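Kitchen helper and evening cook wanted, Bavance guest house

Our guest house in Grorham is looking for one person to help in the kitchen from May until the end of the season. The work is 26 hours a week, mostly evenings.

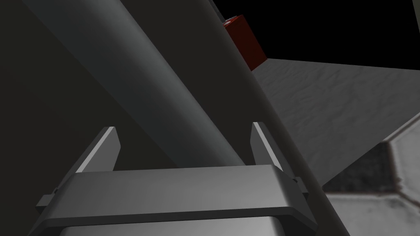 You will prepare vegetables, cook one simple hot dish and keep the storage in order. We can teach you our recipes, but you should already like cooking.
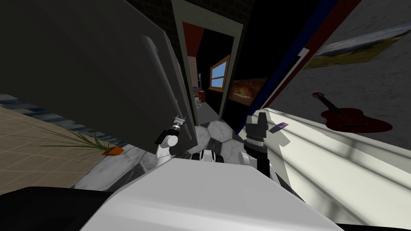 Doorway with a view to the next room and its window

We pay 2000 per month, meals included. A small room on Deschamps Street is possible for 28 per week.

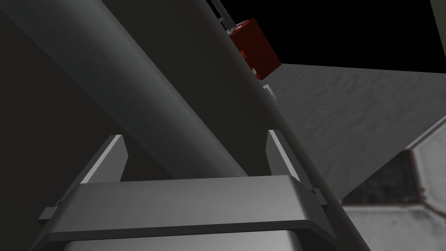
Bavance, indoors

Please write a short letter about yourself and send it to the Bedent office, with reference 654.

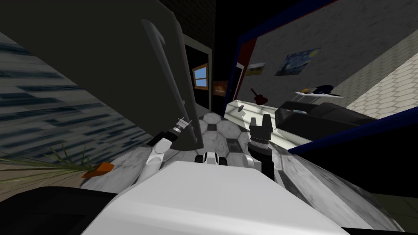 1 min read

Good English is not required. We speak slowly and we are patient. Applicants will receive our answer by mail.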